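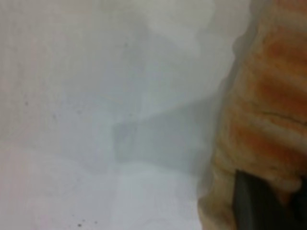

Print this page
E-mail this page

Search the help pages
Enter keyword Go Advanced search

Cutbridge Water District
Hard Water and Home Softeners: Frequently Asked Questions

Last updated: 27 August 2022

How hard is the water in Cutbridge?

It depends on which source feeds your street. The Dai wellfield serves most addresses north of the canal and delivers hard water all year. The Cloko reservoir serves the rest, and its water is moderately hard. In February the reservoir intake is usually shut for inspection, and well water is sent to both zones. Customers on the south side may see more spotting on glassware during that month.

Is hard water a health risk?

No. Hardness is a measure of dissolved calcium and magnesium. Both are ordinary parts of the diet. The problems hard water causes are mechanical: scale in heaters and kettles, reduced flow at shower heads, and soap that does not lather well.

What is the white residue in my kettle?

Almost always calcium carbonate. It comes out of solution when the water is heated. Plain white vinegar will dissolve it. Fill the kettle with equal parts vinegar and water, leave it for 30 minutes, empty it, and rinse twice. If the residue does not dissolve in vinegar, it may be silica, and the lab can test a sample.

Do I need a softener?

The district does not require or recommend one. Many households on well water install a unit to protect a tankless heater. Check the heater warranty first — several set an upper limit for hardness at the inlet.

What hardness number should I program into my softener?

Use the figure for your zone on the front of your bill. Bills state hardness in milligrams per liter as calcium carbonate. Most softeners sold here expect grains per gallon. Divide the figure on the bill by 17.1 and round up to the next whole number.

I have an older Cuser unit that keeps regenerating at the wrong time. Is it broken?

Probably not. Timer models lose the clock setting in a power outage. Reset the time of day, then start one manual cycle. If the unit still runs at the wrong hour, the timer motor may need to be replaced. The district does not service private equipment.

Should I soften the outside taps?

No. Leave them on the unsoftened line. Softened water carries added sodium, and regular use will harm many garden plants. It also uses up salt for no benefit.

Does softened water taste salty?

It should not. A salty taste after regeneration points to a blocked drain line or an incomplete rinse. Put the unit in bypass and have it checked.

Where may the brine be discharged?

To the sanitary sewer only, through an air gap of at least 2 inches. Discharge to a storm drain, a ditch, or the street is not allowed. Homes on septic tanks should ask Maksym Fedoruk in Permits before installing a unit.

Can I get my own water tested?

Yes. Collect a bottle from the front counter, run the cold tap for two minutes, fill the bottle to the line, and return it the same day. Hardness, iron, and pH are included. Results are mailed by Nazmiye Öztürkmen in the laboratory. For questions about a result, call extension 439.

Print this page
E-mail this page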